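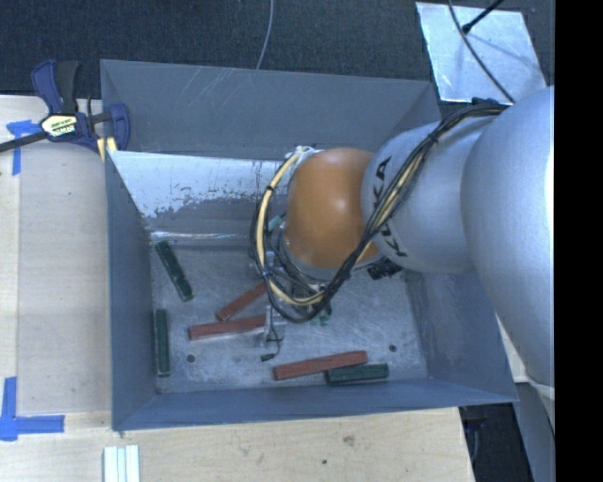

A grey metal bin on a wooden tabletop, with a KUKA arm reaching in.

Notes on Moving a Household Archive

Readers of this blog will be aware that the family papers have been kept for many years in the attic at Rineck. In September they were moved to the ground floor of the house in Prinen, and several correspondents have asked for an account of the method used. The following is offered for the benefit of those considering a similar undertaking.

The collection consists of letters, account books, school reports, receipts and photographs. A register was drawn up before anything left the attic, and it recorded 2,624 items. Of these, 1,905 were single sheets. The register was kept in pencil in a ruled book and copied to a spreadsheet each evening. I would advise against working from the spreadsheet alone. The attic had one socket, and the lamp needed it.

Weeding the papers before a move is often recommended. I did not follow this advice. Decisions made in an attic tend to be made in a hurry, and a gas bill from a house long since sold may be the only proof of when the family lived there. All material was accordingly packed as found, with the exception of newspaper used as shelf lining, which was brittle and left crumbs in everything.

Loose sheets were placed in paper folders, and the folders in lidded card boxes ordered from Merkell. The boxes were satisfactory, although the lids are tight when new and the corners of two were torn on opening. Bound volumes travelled flat, spine to spine. Metal paper clips were removed wherever this could be done without damage. Where rust had fixed a clip to the page, it was left in place and a note made in the register.

Each box was given a number and nothing more. An earlier attempt at descriptive labels had to be given up, as one box held a christening card, a seed catalogue and the guarantee for a mangle.

Transport was carried out in a hired van over 4 journeys. The total cost, including boxes and fuel, was 540, which exceeded the sum set aside. Most of the excess is accounted for by a second day's hire, taken when rain made the outside steps at Rineck unsafe to use with a full load.

The new room faces north and has an inside wall along which the shelving now stands. The lowest shelf has been left bare in case of water. A small gauge has been hung by the door and is read at breakfast and again at 6 p.m., and the readings have so far been steady. Curtains have been ordered.

Sorting has begun with the Morris letters, which cover the years in the shop and are the most frequently asked about. They are being placed in date order, with undated letters held in a separate folder at the back. Requests for copies will be answered once this series is finished. Those who have already written need not write again.

The school reports will follow in the new year.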